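Category: Course Materials > Work and Automation > Handouts

Unit 6: Charging the flask

We start with a job every bench chemist knows and few enjoy: getting a white powder into a small round-bottom flask through a funnel. At Siltau, the contract lab we follow all term, technicians used to do about 40 of these in a shift. Two robot arms now share the work, and what happened to the technicians' day is a terrific story!

Before you read on, write down what you think a technician pays attention to while pouring. Include the things that never reach the written procedure. 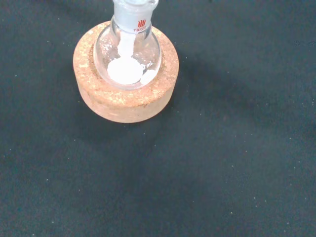

Most people's lists begin with the amount and stop there. The Siltau staff filled a whole whiteboard: how the powder clings to the neck, when to tap, when to leave it alone, how a ground joint feels when there are grains in it. All of that had to be said out loud during the February planning sessions, and several technicians told us it was the first time anyone had asked. I love this part of the case - the automation project turned into a long, lively conversation about skill.

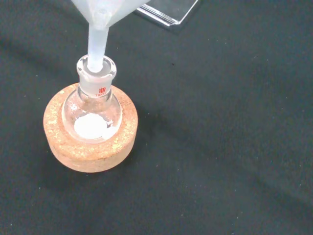 Fig. 2. Funnel stem in the neck of the flask, cork ring underneath.

Now look at the new job descriptions in your reading pack. Pouring has shrunk to a line. Checking, logging faults and adjusting the routine fill most of the page, and the pay grade moved up with them (after some hard bargaining, see the Figueroa chapter). Not everyone was happy. Two people missed the quiet of handwork and said so, and we should take that seriously.

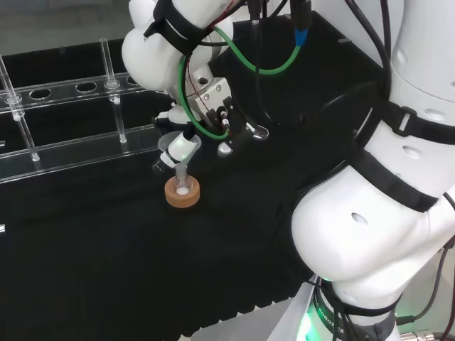

Callum Sowerby
Course Lead, Work and Automation

For the seminar, bring 600 words on one task from a job you have held. Which parts would you gladly hand to a machine, and which would you fight to keep? Talk to a coworker first if you can - their answer will probably surprise you.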